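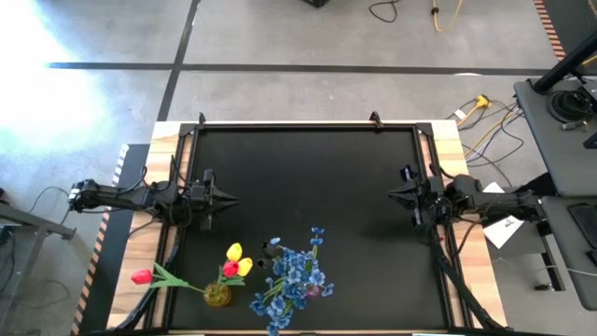
The budget was due at four, and Fikri Nugroho had it down to one line he could not make himself type.

The line was Arms, second pair. He had a quote from Cumel that was good until the end of March, and he had a quote from Lu for a used pair that was lower by enough to matter. He had both of them open on the laptop, side by side, and he had been looking at them since lunch.

Endumlow made silk flower arrangements for hotels and dentists' offices. It had done this by hand in the same building in Utdale for 25 years. The one station they owned had gone in the previous spring, paid for out of a good holiday season, and Fikri had been put in charge of it because he had once fixed the label printer. Now the owner wanted to know what it would cost to have two stations and whether she should.

Her name was Berta and she did not like spreadsheets. She liked to be told a number while standing up.

She came in at twenty past two with her coat on.

"Is it done?"

"Nearly."

"What's the holdup?"

"Which arms," he said. "And what you count as part of the station."

She pulled a stool over and sat, and he took that as a bad sign. He turned the laptop so she could see. The first sheet was the one she had signed last year. It had the arms, the grippers, the table and the installation. The second sheet was what they had really spent. It was longer. It had the electrician, who had come out twice. It had floor tape, replacement fingers, a spare set of cables and a second spare set of cables. It had a cart. It had 77 hours of Fikri's own time, which he had written down in a notebook and then entered at his regular rate, because if he left it out the sheet would be wrong.

"You charged me for you," Berta said.

"You paid me already. I just put it where it went."

She scrolled down and read the rest without saying anything. She stopped on the vases.

"Why are there vases on here?"

"We broke a lot of vases."

"How many is a lot?"

"It's on the sheet."

She looked at the sheet and breathed out through her nose.

They went out on the floor. The station was switched on but holding, with tulips and the little amber vase on the black top and the blue bunch beside it. Berta stood behind the tape with her hands in her pockets. She had not been out here much since the fall. In the first weeks she had come every morning, and then a wedding supplier had canceled on them and she had been on the phone for most of the winter.

"Can it do the blue ones yet?"

"Sometimes. It's fine with a tulip. A tulip has one stem and you know where the head is. With those it grabs three and pulls the rest along."

"So the blue ones are still Odile."

"The blue ones are Odile."

"And if I buy a second one, the blue ones are still Odile."

"Yes."

He had thought about how to say that part and was glad to have it over with. Odile had been at Endumlow longer than Berta had. She could fill a vase while talking about her knees, and the arrangement would look like it had grown there. She had asked Fikri once, in the break room, if the second station meant anything for her, and he had told her he didn't know. He had not slept well after that, and the next day he had started timing things.

"Tell me the case for it," Berta said.

"The dentist orders. They're all tulips, two colors, same vase. We get a rush on them in April and we run late every year. With two stations we wouldn't run late."

"And the case against."

"The rest of the year we don't have enough tulips for two."

Berta nodded. A forklift backed up somewhere on the loading side, and they both waited for the beeping to stop.

"What about the cheap ones? From Lu."

"They're all right. I called the man. They came out of a lab that closed. He doesn't have the controller, so we'd buy that separate, and I'd have to make the mounts. I put twenty percent on top for things I don't know about."

"Is twenty enough?"

"Last year I would have said so."

She laughed at that, a short one, and walked along the tape to the end of the table and back. She asked what the fingers cost. He told her. She asked how long they lasted, and he said it depended on what they closed on, and that the new ones were lasting better. She asked what he would buy if he had the money and nobody was going to yell at him.

He had an answer to this, and it was not on either quote.

"Different fingers," he said. "Softer ones, for the bunches. And two months of my time, with somebody else on the label printer. I'd try to get this one doing the blue."

"And if it can't?"

"Then you've spent a lot less than a second station, and you know."

"And if it can, what does Odile do?"

"She does the samples. She's the only one who can make something up. Right now she does it at the end of the day when she's tired." He rubbed his neck. "I asked her. She said she'd want it in writing."

"She would."

Berta looked at her watch. It was ten to three. She said the bank only cared that there was a number at the bottom and that the number had reasons. She said to leave the second pair off. Then she said no, put it on, but put it in next year's column, with the Cumel price and not the Lu price, and the whole long list under it.

"With the vases?"

"With the vases."

He went back in and typed. He moved the arms over a column and they looked smaller there. He added the fingers, two sets. He added his hours. He added a line for the label printer and left the name blank, because that would be another conversation.

At three thirty he printed it and took it down the hall. Berta was on the phone with her coat off. She held out her hand for the pages and turned straight to the last one, and read from the bottom up, and while she was reading she reached over to the cup on her desk for a pen.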